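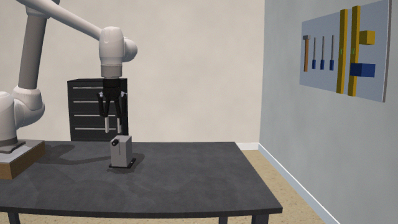
Which program do we use for the simulation? We use Plikside, because Leandro already knew it from his work, and it runs well on an old computer.

Garage arm, page 6

Karim Shawky and Leandro Escobar are building a robot arm in a shared workshop, in the evenings. Before we cut any metal, we try each move in the model first. The grey arm is over the dark table, with the black gripper pointing straight down above the small device. The fingers are open – nothing is held yet. The colour of the tool board was chosen by Karim.

Updated 2025-01-15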